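The Joy of a Good Box

I have kept packaging since May, and the shelf at Sturkholm is gloriously full! Blue is my weakness, and a glossy box with a bottle printed on its face gets me every time.

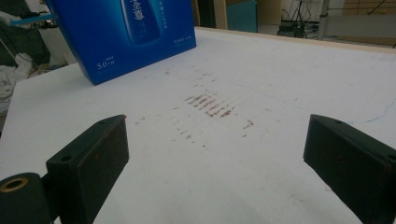 I'd happily give a whole wall to that colour. Plain brown cardboard has its charms too, mind you, especially with something round and blue at its mouth.
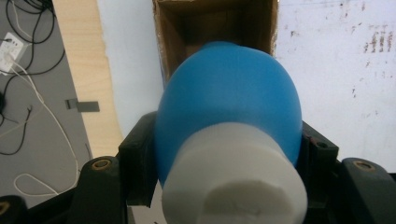

Where to put them

A white table suits a bright box best.

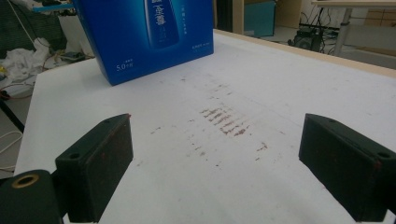

Leave plenty of bare space and the blue really sings.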